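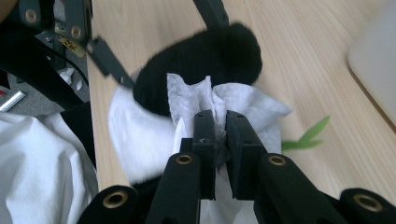 Nantana Kaewsai asked that grip wear be checked before every block, so it moves to the top of the list.

Flendale bench, tissue pick examples — pre-session check, 28th September

Finger pads, both sides: OK
Ring fittings, play in the arms: OK. slight squeak, no play
Fingers close square: OK
Cables clear of operator's feet: FAIL, taped, recheck at lunch
Floor swept: no. do it
Tissue swapped every 15 grabs: OK
Clock sync: OK, 6 ms off
Disk space for 300 examples: OK
Yesterdays bad grabs tagged: 81 done, rest with Xolani

Wrist breaks — take them. Stop if the trigger sticks, dont force it.

Checked: T. Degefa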